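Storage bin

A storage bin is an open container used to hold loose goods, parts or household items. It has a floor and usually four walls, and it is loaded and emptied from the top. Bins are found in warehouses, workshops, schools and sports halls.

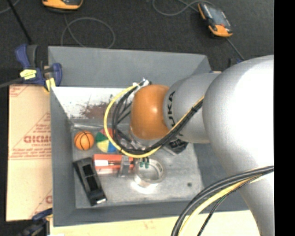 Construction

Bins are made of sheet metal, plastic, wood or wire mesh. Metal bins are often painted gray. Sloping walls make the top opening wider than the floor, so a person can reach into the corners more easily, and some designs can be nested when empty. Straight walls hold more for the same floor area – they are common where shelf space is tight.

The Gruvside pattern, a steel bin sold to workshops, weighs 6 kilograms and holds 133 liters. Its rated load is 70 kilograms. The later Fliltach pattern has the same floor size but lower walls.

Contents

A bin may hold one kind of item or a mixed assortment. Small balls, such as miniature basketballs, are a common content in schools and play centers. They roll to the lowest point of the floor and leave the upper part of a deep bin unused when there are few of them. Flat items are usually stood against a wall or kept in a separate tray.

Wear and care

The floor takes most of the wear. Paint is scuffed by sliding objects, and bare metal may show through as lighter patches. Scratched steel can rust if it is stored damp. Bins are wiped out with a damp cloth, dried, and repainted when needed. Dents in the floor are hammered flat from below.

Labeling

Large stores number their bins. The Illel depot, which uses the Cheung numbering system, lists 2618 bins and checks the labels each September. Labels are fixed to the outside of the near wall, below the rim.

See also: Crate; Tote; Shelving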